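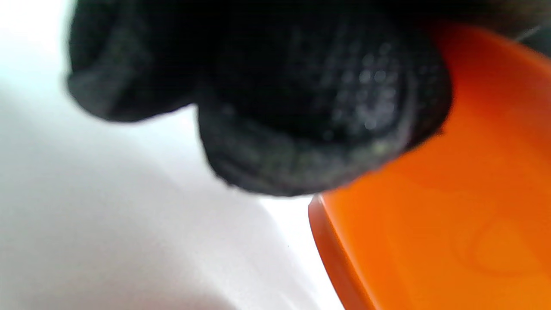

What Zebrafish Larvae Taught Us About Getting Used to Things

Student Projects | Neuroscience | Third Year

Print this page | E-mail this page

January. By Fernanda Torres, with Magdy Hamdy and Fitriani Yeoh

When our group was offered the habituation project we had no idea how much fun a fish smaller than a grain of rice could be. Habituation is the simplest kind of learning there is. You hear a loud noise, you jump. You hear it again and again, you stop jumping. Every animal anyone has looked at seems to do it, and we wanted to know whether a short rest would bring the jump back, and whether the length of the rest mattered.

Background

Zebrafish larvae have a wonderful escape response. Give them a sudden tap and they bend into a C shape and shoot off in another direction, all within a few thousandths of a second. The bend is driven mostly by a pair of very large nerve cells in the hindbrain called Mauthner cells, one on each side. Because there is one obvious cell in charge of each turn, people have been able to study the circuit in great detail, and we spent our first weeks just reading (there is a lot to read!).

What we did

We tested 460 larvae in small batches, all at the same age and all from the Bastisa breeding room. Each larva sat in its own well and got 25 taps in a row from a small solenoid fixed under the plate. Then we let them rest for 2 minutes or 3 minutes and tapped once more. A larva counted as responding if we could see the C bend on the video. Magdy and I scored the clips separately without knowing which rest group they came from, and Fitriani sorted out the ones where we disagreed.

Our supervisor, Shadi Srour, had us run a control with a light flash as well. If a larva that has stopped answering the tap still answers a flash, you know it hasn't simply worn its muscles out. I had read about this step in textbooks and never really understood why it was there until we had to defend our own data.

The tracking program, Nodska, gave us trouble early on. It kept losing larvae that drifted to the wall of the well, where the plastic throws a dark ring, and we ended up scoring those by eye. Mesfin Kassa from the lab upstairs showed us how to change the background setting and that rescued most of the second half.

What we found

The larvae habituated beautifully. Responses dropped off steeply over the first few taps and then levelled out. After the longer rest more of them jumped again than after the shorter one, and the difference held up in our statistics, although it was smaller than we had guessed. The flash control worked too: larvae that had given up on the tap still reacted to the light.

The part we can't explain is the spread. Some larvae never stopped jumping at all, and a few gave up almost straight away. We checked for a position effect on the plate and couldn't find one. Fitriani thinks it could be down to differences between clutches, but we didn't label the clutches carefully enough to test that. Next year's group should do it from the first morning!

What we would change

More rest times, for a start. Two points don't make much of a curve. We'd also like to try a weaker tap, as a strong one may be hiding some of the recovery. And we would book the microscope room earlier in the day, before the building's ventilation kicks in and the bench starts to hum.

Thanks to Shadi for her patience, to Mesfin for the software rescue, and to the Vahidi summer fund for paying for the plates. Our scoring sheets and the poster are in the shared student folder, and we're happy to go through them with anyone who wants to pick up the project.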